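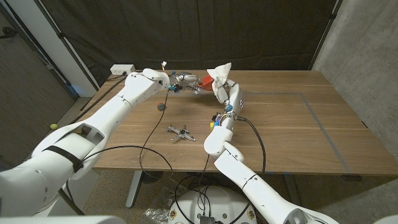

Figure 1. A wooden tabletop

1. Background
Our project looked at how households in Derkulau care for wooden furniture. We handed out a survey in March and got 136 replies, most of them from the streets near the Britirville road.

2. Results
Oil was the most common finish, followed by wax. Many people did not know what was on their table — several had bought it used. Water rings were the main complaint. Only 8 households had ever sanded a top themselves.

3. Limits
We left out apartments with rented furniture. 2 survey forms came back blank and were not counted.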